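Product Review: Benkirane Folding Side Chair
Household Seating Program, Lellcombe Resource Center
Reviewed by Vilja Lehtinen
Jan 17, 2021

The Lellcombe Resource Center reviews household furniture that may be suitable for families living in small apartments. The present review concerns the Benkirane folding side chair in white with a gray seat, supplied to the Center by Gralgate. Two chairs were purchased at the regular price. Neither the manufacturer nor the supplier was shown this text before it was posted.

The Benkirane is a plain chair with metal legs and a flat folding action. It is sold fully assembled, and the only preparation required is the removal of the packing film and a cardboard sleeve around the feet. The printed instructions fill one side of a sheet and are adequate. They do not explain how the replacement foot caps are ordered, and readers who need this information will have to write to the supplier.

The reviewers gave particular attention to tile floors, which are common in the apartments the program serves. Metal legs on a hard floor can mark the surface and can be loud when a chair is pulled out from a table. The caps on the Benkirane are soft enough to keep the noise at an acceptable level. On polished tile the chair did slide when a person sat down heavily, and the Center would have preferred a cap with more grip. Wael Naciri, who conducted the floor trials, fitted a set of felt pads to one chair and found that they made the sliding worse. They are not recommended on tile.
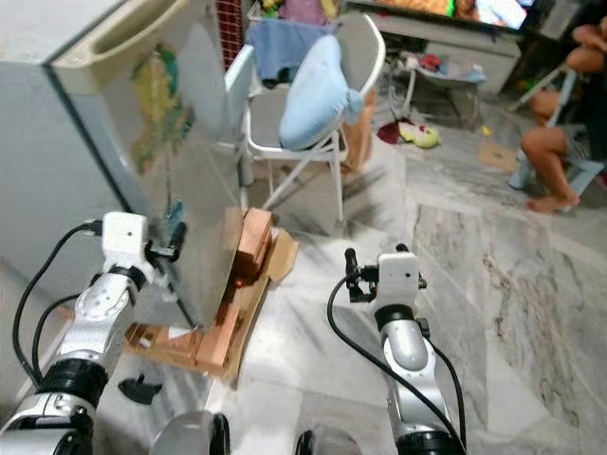 In a family living room a spare chair is seldom used only for sitting. It holds a pillow during the day, it takes the laundry that has been folded and not yet put away, and it is moved several times before evening. The review therefore considered the chair as a surface as well as a seat. The seat is level and wide enough for a bed pillow or a short stack of towels. The back takes a blanket or a cloth without tipping, provided that the load is light. A heavy winter coat hung on the back of an unoccupied chair caused it to lean, and on one occasion it fell.

Comfort is fair. Adults who used the chair for the length of a meal had no complaints. Those who used it for an afternoon of desk work asked for a cushion. Ghizlane Radwan, who compared the chair with the Jallar stacking stool reviewed in August, noted that the Jallar takes up less floor space when in use, while the Benkirane gives proper support to the lower back. For older relatives the chair is clearly the better choice. For children playing near the floor, a low stool remains more practical and is easier to move out of the way.

Storage is the strongest point of the design. Folded, the chair stands in the gap beside a refrigerator or behind a TV cabinet and can be lifted out with one hand. The hinge is smooth and stays open at the intended angle. It does not lock. Households with small children should note that the moving parts near the seat can pinch fingers, and the Center advises that an adult open and close the chair. A simple catch would have resolved this concern, and the suggestion has been sent to the supplier.

The white finish cleans well. Crayon and cooking grease came off with a damp cloth and dish soap. Scuffs from shoes on the front legs were more stubborn, and faint traces of them remain on both chairs. The gray seat hides ordinary wear. One chair was folded and unfolded 200 times by Stijn Van Loon over the trial period, after which the hinge showed no looseness and all screws were still tight. The second chair was placed in daily use and developed a slight creak, which was cured by tightening a screw under the seat.

Rating and recommendation

The Center rates the Benkirane folding side chair as good. It is recommended as an extra seat for small living rooms, with two reservations: the absence of a lock on the hinge, and the limited grip of the foot caps on polished tile. It is not recommended as a main desk chair.

Families registered with the program may borrow one of the review chairs for up to 20 days. Requests should be addressed to Sherif Soliman at the front office and should quote item number 868. Borrowed chairs are to be returned clean and folded, with all four foot caps in place.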